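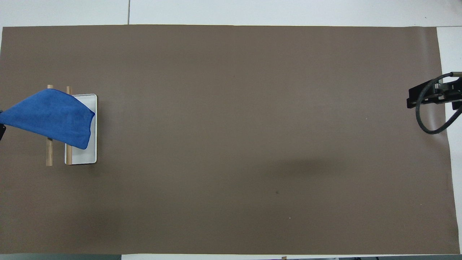

## Keypoints on a towel that won't hold still

January 29, 2026

The towel task has been eating most of my month, so these are notes on the perception side of it. The control side is fine, or at least it fails in ways I already understand.

The setup is two arms, a brown work surface, a white tray, a pair of wooden dowels next to the tray, and a blue microfiber towel. The policy has to get the towel spread over the dowels. Everything upstream of the policy is a node I call Pelby, which takes the head camera image and returns a cloth mask, the visible corners and a guess at the hanging edge.

### The mask

Segmentation was the easy part. Saturated blue against taupe and white can be separated with a threshold in HSV, and for a while that is what I shipped. It broke down along the lower edge of the towel, where the folds shade dark enough to fall under the value cutoff. Lowering the cutoff pulled in parts of the black grippers.

I replaced it with a small network, trained on 145 hand-labeled images. Marcelle Arnaud labeled the first batch and I did the rest, with slightly different ideas about where fuzz ends and background begins. Our boundaries disagree by a pixel or 2. It doesn't matter for the task, but it puts a ceiling on IoU that I spent an afternoon trying to beat before I worked out what it was.

### Corners

Corners are harder. A towel on a rack has four corners and you rarely get to see four. The old detector always returned four points, and for a hidden corner it returned the most corner-like thing nearby, often a fold. The planner then asked for a grasp on the fold.

The new output is a variable-length list, with three fields per entry:

- position in the image
- confidence
- a flag for whether the mask touches the image border within 18 pixels

The flag came from Shuzhen Fang. If the towel runs out of view on the left, any corner reported near that border is suspect, and the planner should treat the edge as open. Before this I was trying to get the confidence value to carry that information, and it never did so reliably.

A corner drooping into the tray is still a problem. Depth on the bright tray floor is noisy, so the corner's height can come out below the tray bottom. For now I clamp it to the known tray plane plus the cloth thickness. It's a hack and it is labeled as one in the code.

### Timing

Pelby runs at a lower rate than the arm controller, and the grasp target used to be whatever arrived last. With the cloth swinging, that meant a stale target. Targets now carry the capture timestamp, and the controller drops anything older than its limit – obvious in hindsight, and a one-line check once the clocks agreed. Getting the clocks to agree took about 2 days.

### Still open

- The gripper cable on the right arm sometimes crosses the mat in view and splits the mask when the towel is behind it. I fill gaps by morphological closing, which also closes real gaps between folds.
- No tracking of corner identity between updates. If two corners pass close to each other, they can swap.
- The dowel poses are entered by hand in a config file. They should be estimated from the image at startup.

I'll take the dowel poses first, as the wrong value there has cost me more runs than anything else on the list. Corner identity can wait until April.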